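Nollier Trail Camera Network - Field Station Guide

Section 4: Setting up a camera station in the forest edge zone

Revised Mar 14, 2018
Maintained by Tarun Mathur, Dumura field office

4.1 Scope

This section covers the placement, mounting and first check of a single camera station on the Dumura and Kuston transects. It applies to ground-level stations used for duiker, bushpig, civet and other animals that travel on the forest floor. Canopy stations are covered in Section 6. Stations on the Tomar ridge use the same steps, with the changes listed in 4.6.

Read Section 3 (permits and ranger notice) before going into the field. No station may be set up until its grid point has been entered in the station register.

4.2 Before leaving the office

1. Draw one camera, one cable lock and one steel mounting bracket for each station, plus one spare camera for the day.
2. Sign the equipment sheet. Write the camera's serial number next to the station number.
3. Fit fresh lithium batteries. Do not mix new and used cells.
4. Format the memory card in the camera, not in a laptop.
5. Set the clock to local time, 24-hour format. Compare it with the GPS unit.
6. Place two unused silica gel packs in the housing and close the latch.

Note: Cards returned from the field are kept in the labeled envelopes until both copies of the data have been checked. A card in an envelope is never to be used as a spare.
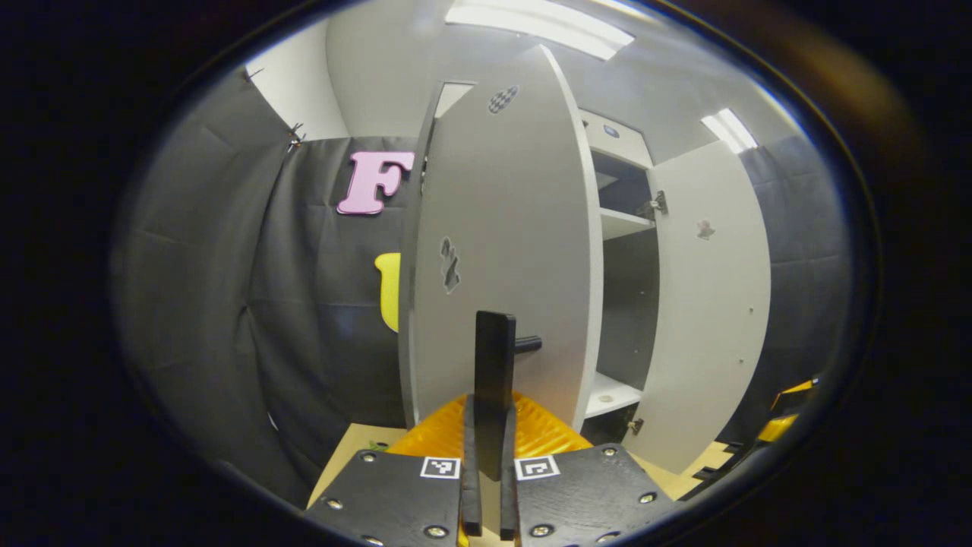 Caution: Lithium cells must not be carried loose in a pack with metal tools. Use the plastic cell cases.

4.3 Choosing the mounting tree

The grid point gives the center of the search area. The camera may be placed anywhere within 300 feet of that point. If no suitable tree is found inside this limit, record the point as "not set" and move on to the next one.

1. Walk the search area and look for an animal trail in regular use. Fresh prints, dung and trimmed browse are all acceptable signs.
2. Pick a live tree with a straight trunk, set back 7 to 10 feet from the trail.
3. Check that the camera will face north or south. A camera facing east or west will record false triggers at sunrise and sunset.
4. Check the slope. The ground between the tree and the trail should be close to level.
5. Look up. Reject any tree with dead limbs overhead or an active bee nest.

Note: Do not place stations at salt licks, fruiting figs or water holes. These sites draw animals from a wide area and the counts can't be compared with those from the trail stations.

4.4 Mounting the camera

1. Strap the bracket to the trunk with its lower edge 16 inches above the ground.
2. Slide the camera onto the bracket and tighten the thumb nut by hand. Do not use pliers - the thread is soft and strips easily.
3. Tilt the camera until the lens axis is parallel to the ground.
4. Pass the cable lock through the housing and around the trunk. Leave a finger's width of slack for trunk growth.
5. Clear grass and low stems in front of the lens to a distance of 12 feet. Cut by hand. Do not dig or scrape the trail.
6. Fix the station tag to the far side of the trunk.

Caution: Elephants use the lower part of the Kuston transect. If there is fresh sign, leave by the route you came in on and report to the ranger post before trying again.

4.5 Walk test

1. Switch the camera to TEST.
2. Cross the trail at a crouch, from left to right, at normal walking speed. The red lamp should light before you reach the center line.
3. Repeat from right to left.
4. If the lamp does not light, lower the tilt by one notch and repeat steps 2 and 3.
5. Switch to ON. Hold the station card in front of the lens until the camera has triggered.
6. Close the housing and confirm that the latch is seated on both sides.

The station card must show the station number, date, time and the initials of both team members.

4.6 Changes for Tomar ridge

Stations above 1591 meters are set with the rain hood fitted and with 4 silica gel packs in place of two. Camera sensitivity is set to LOW, as wind-blown bamboo will otherwise fill the card. Cards on the ridge are changed every two weeks from September until the end of the rains.

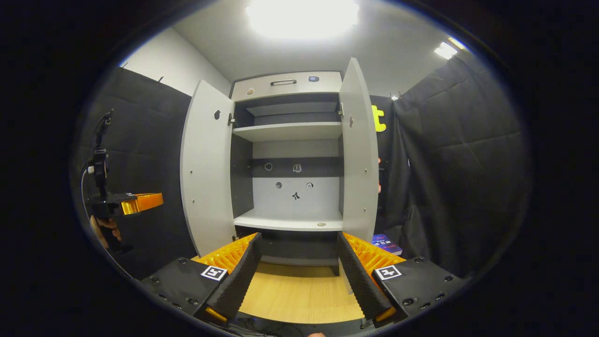

Cabinet with both doors open.

4.7 Return and sign-in

1. Enter each station in the register on the day it was set. Give the final GPS reading, the camera serial number and the compass direction of the lens.
2. Return unused cameras and remove their batteries.
3. Report any damaged bracket or lock on the equipment sheet.
4. Hand the field notebook to the duty officer for copying.

Stations not entered in the register within two days are treated as not set, and the card is excluded from the season's data. For card collection and image sorting, go to Section 5.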